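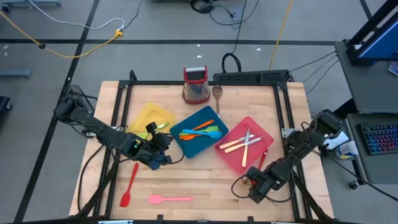 Hillano Bench Rules, second edition: a review

By Ilir Dimitrov
Posted March 6, 2023

I have been waiting for somebody to write this. Most of what gets published on robot safety assumes a factory cell with a fence, an interlocked gate and a person whose whole job is signing the forms. Our two-arm bench has kitchen utensils on it. The formal standards still matter (and the Hillano people say so on the first page, loudly), but there's a big gap between a standard and what you do when a spatula slides under an arm and you want it back. Bench Rules lives in that gap, and I like it a lot!

What you get is a spiral-bound booklet, twelve laminated cards, a roll of floor tape and a pad of change sheets. The booklet has seven chapters. I read it in one evening and then again with a pencil, and after four weeks of working by it I've stopped thinking of it as extra work.

The reach chapter

Start with this one. The rule is simple: mark where the arms can go and where a person may stand, and do it at full stretch, with whatever tool is fitted. It's easy to measure reach to the wrist and forget that a gripper adds to it. A gripper holding a long spoon adds more again. The booklet has you write down the longest object on the table and redo the number when that object changes, which we had never once done.

There's a good page on floor marking too. We already had black tape down in a grid, and I was proud of it until I read the question printed in the margin: what does each line mean? Ours meant nothing to a visitor. A line should say stop, or stand here, or keep clear, and it should say the same thing everywhere in the room. We've kept our grid for lining things up and are using the supplied tape for the keep-clear line, so the two can't be confused.

Objects on the table

This is the chapter I'd buy the booklet for. It treats the things you hand to a robot as part of the setup, with the same care as the arms. Spoons and spatulas seem harmless, and mostly they are, but a grater has a rough face and a metal knife is a metal knife even when it's small. The rule for sharp items is that they get their own line on the setup sheet, they're placed last and taken away first, and no one reaches past one to pick up something else.

I grumbled at "placed last." Then I watched myself lay out a table from habit, and I was leaning across the blade to straighten a wooden spoon. Point taken.

The advice on soft tools is just as useful. Silicone bends and grabs, and a handle that's lying over two others can bring its neighbors along when it's lifted. Bench Rules asks you to decide beforehand what counts as a stop. One tool in the jaws and another dragging behind it? Stop. A handle touching the edge of a container? Carry on at low speed. You may disagree with where they draw the lines (I do, in a couple of places), but having them written down means two operators make the same call. Ours didn't before.

It also has a nice bit on close work: keep your eyes on the gap between the fingers and on whatever lies right beside the thing you're picking up. A green spoon next to something yellow is easy to lose on a blurry wrist view, so if you can't tell where one ends and the other begins, you pause and look at the table itself from outside the line. 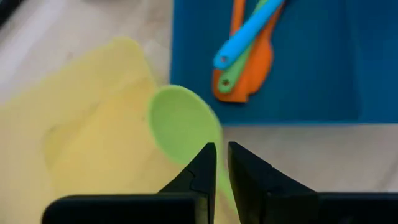 The cards

Each card covers one moment: before power, before motion, reset, handover, dropped object and so on. They're big enough to read from a standing position and they wipe clean. My favorite is the dropped object card, which is four short lines:

Stop both arms, including the one you think isn't involved.
Say out loud that you are going in.
Pick up one thing and step back over the line.
The person who went in is the person who restarts.

That last line has changed how we work more than anything else in the box. It's so plain, and it settles a question we used to answer by shouting.

The cable card made me wince. Power and data leads should be off the walking route, or covered where they cross it, and slack near the arms should be bundled so it can't be caught. We have yellow extension leads and a fair amount of black cable on the floor. Covers are on order from Clevside.

What could be better

The change sheets are too small. There's room to note that a tray was swapped for a different one, but hardly any to say why, and in May you'll want to know why.

The chapter on two arms sharing a space is the thinnest of the lot. It tells you to set a minimum distance between grippers and to give one arm priority in the middle of the table, and both are sound. I wanted more on tasks where the grippers have to come close together, as ours do all day. The older Kwok guide handles this better, with drawings, and I'd keep a copy of it beside this one.

And the index skips the cards completely. Small thing, but I've gone hunting for "reset" more than once.

Would I recommend it? Yes, happily, to any group with a tabletop setup and more than one person using it. Get it before you build the bench if you can. We did it backward, and moving tape is no fun. The Brorier edition has the same text with a hard cover, and I'd skip that one, as the spiral binding lies flat next to a keyboard.

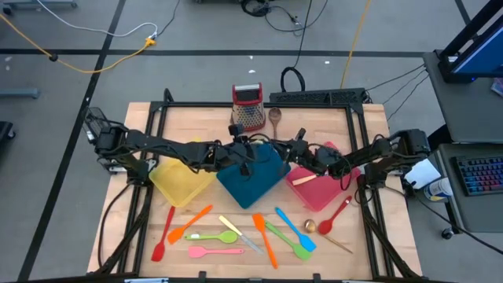 Ilham Govindasamy writes: We've used the first edition for seven months and I agree about the two-arm chapter. What we did was add a card of our own. Before any task where the grippers meet, one operator names the arm that backs off if something looks wrong, and it's always the same arm until the setup changes. Did you find anything in the new edition about how often to recheck the reach marks? Ours says "regularly" and leaves it there.

Ilir Dimitrov replies: It's firmer now! Recheck after any change of tool, base position or table, and at the start of each new task. I'm stealing your card, by the way. We'd been choosing the arm fresh every time, and I can see why that's a bad habit.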